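2020-02-12, dye room, Pritgate

Back on the indigo, and very glad to be, after so long fussing with the madder. I set up the small vat first thing with the Hinojosa powder, the same tin we opened in August, and it came up beautifully, a good coppery skin on top and that yellowy green underneath that always cheers me up. I used 61 grams for the full bucket and stirred it slowly so as not to beat air into it. (I still go too fast when the radio is on. Must watch that!)

Four dips for the cotton today, with a good long airing between each, and I'm calling this batch 166 in the book so that it follows on from the linen napkins. The colour is a touch flatter than I'd like in the lighter tests, a bit grey at the edges, and I suspect the Ellville cotton has some sort of finish on it that my scour doesn't shift. I simmered it with soda for an hour and the water came out the colour of weak tea, so there was plenty in there, and there may well be more. Next time I'll do two scours and change the water in between, dull as that is.

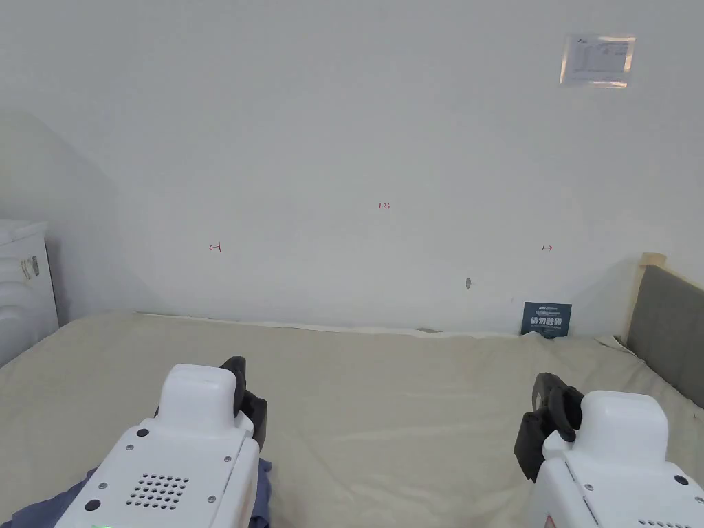 Lilla Mészáros reckons the scour is fine and I'm simply rinsing too soon: leave the cloth overnight before it touches water, she says, and the grey will go. She had the same trouble with the Cerkano lengths and lost a whole week blaming the soda.

Well, I'm happy to be told, and it costs nothing to try, so I've cut two strips from the same end of the cotton. One was rinsed at four o'clock and the other is hanging up until morning. Both get the vinegar bath afterwards, same strength, same jug.

Other bits while I remember them. The vat was dropping off by the last dip and wants feeding before anybody uses it again, and please keep the lid on, even if you're only popping out for a minute. The pH strips are nearly finished. I've moved the old sample cards to the shelf by the sink, where I can get at them without the steps.

Wool tomorrow, in the cooler vat, if the yarn is scoured in time.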